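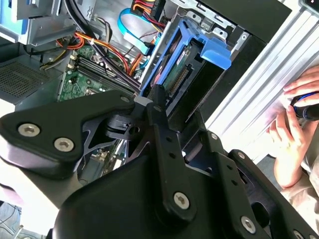
Is the Pliltside savings circle program on budget this quarter? It is, if you count the $3,000 reserve as money we planned to spend, and as of May we have decided that we did.

Prices explain most of it. Workbooks from Batista went up twice between the quote and the invoice. We teach a class on the falling value of the dollar, so the students got a fresh case study and we got the bill.
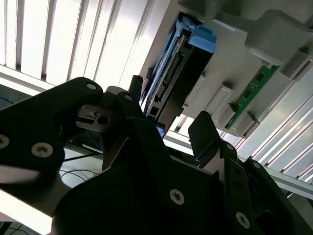 Enrollment stands at 262 households, and 656 budget sheets have come back filled in. A few list "misc." as the largest expense. Zuleica Dantas has started a session on what misc. is.

The Giltow branch opened late. The lease there is tied to a price index, a clause we read with great care the day after signing it.

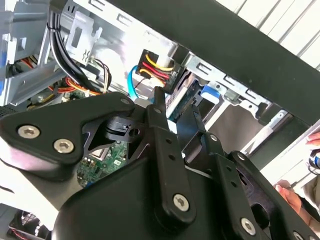 Rent will therefore rise next year, and we have moved the second coffee urn out of the plan to make room for it. Wolleo's matching grant of $3,000 is still expected. It has been expected for a while.

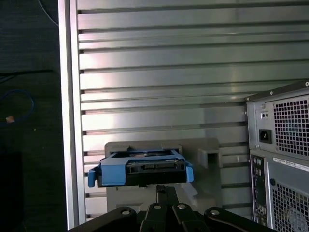

Our price-tracking sheet now follows bread, eggs, gas and bus fare each week. Participants wanted a line for household repairs, so we added one, with metal goods under it. Aluminum slats like the ones in the photo are the sort of item it would cover. Eggs remain the line people argue over.

Request for next quarter: the same amount, adjusted for inflation.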